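Notes from the Halavus arm meeting, taken by me because I sat closest to the outlet. Nobody was missing except the Quinlan folks, who had sent their comments ahead of time, so I've worked those in where they fit.

**Last time's notes.** Approved without changes. I did promise to fix the spelling of Terkstead in the old ones and I still haven't, sorry! It's on my list.

**Calibration method.** This took up most of the hour. For anyone who skipped the last meeting, we're comparing 2 ways of teaching the arm where its tip is. The old way, we type in the link lengths and trust the servos to go where they're told. The new way, we send the arm to a bunch of poses, note where the tip lands against the dots on the white panel, and let the fit work out the joint offsets for itself. We ran 51 poses with each, same order, same speed.

The new way won, and by more than I expected. With typed-in lengths the average tip error was 19 millimeters (ouch), and with fitted offsets it came down to 4. I asked whether we were just testing on the same poses we'd fitted to, and no, the test poses were kept separate, so I'm happy. Quinlan's comment was that 4 is an average and they'd like to see the worst case too. Fair enough. We have those numbers in the log, we just haven't plotted them. 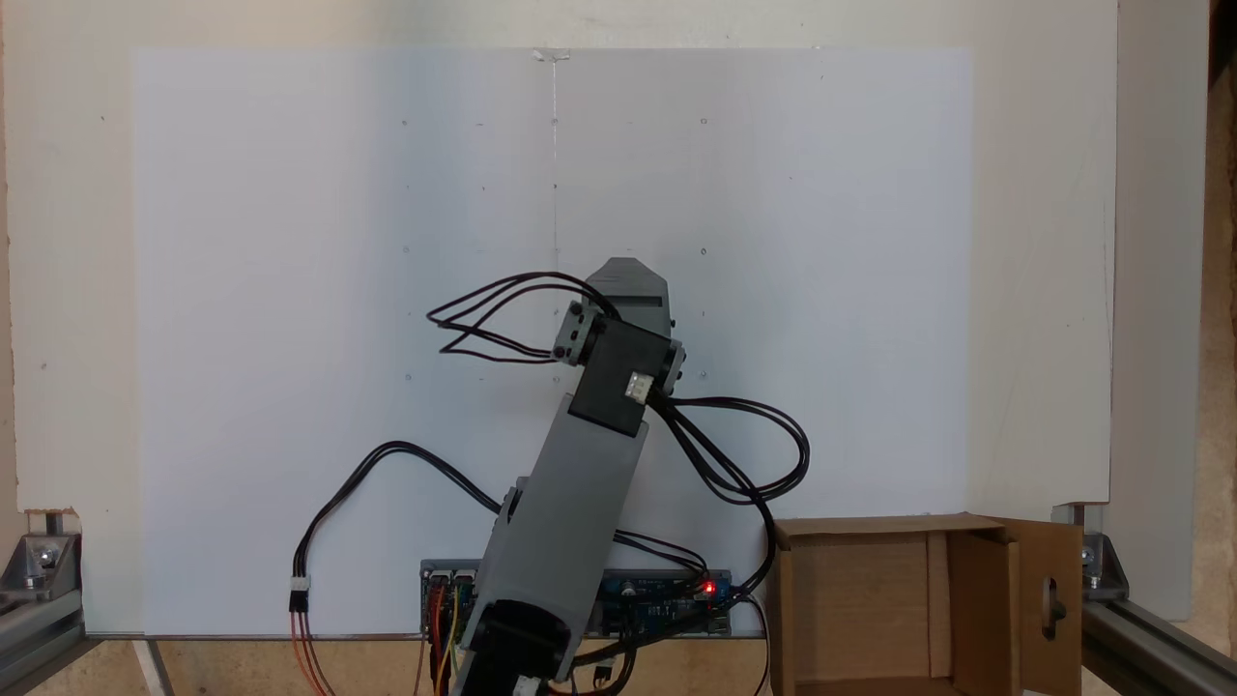 *Terkstead, May*

We went back and forth for a while on the cables. They hang off the arm in pretty big loops, and one side of the room thinks their pull changes with the pose, which would explain why the error grows when the arm leans far over. The other side (me included) thinks it's backlash in the elbow. We can argue about this forever, so we agreed to tape the loops closer to the links, rerun the same poses, and see if the numbers move. If they don't, I get to be smug until the next meeting.

Somebody also brought up the panel. It's held by tape at the top, and if it shifts even a little between runs then our dots aren't where we think they are. I'd like to measure a couple of dots from the aluminum rail before and after every run. It's a dull job but it's quick, and everyone was fine with it. Switching to clamps got tabled until we know whether the thing moves at all.

**Pramholm write-up.** The draft has a methods section and not much else. I said I'd do the results part, and I'd really like to put the failed first fit in there as well, the one where we let the link lengths float along with the offsets and got an answer that made no sense. There was some grumbling about space. We settled on one short paragraph and no figure.

**To do**

- Plot worst-case error for both methods and send it to Quinlan (me)
- Tape the cables in, then rerun all 51 poses
- Add the dot measurements to the run sheet
- Results section, first pass (me again)
- Terkstead spelling (yes, me)

We stopped at 4 because the room was booked after us. Next meeting is whenever the rerun is finished, and I'll send a note around.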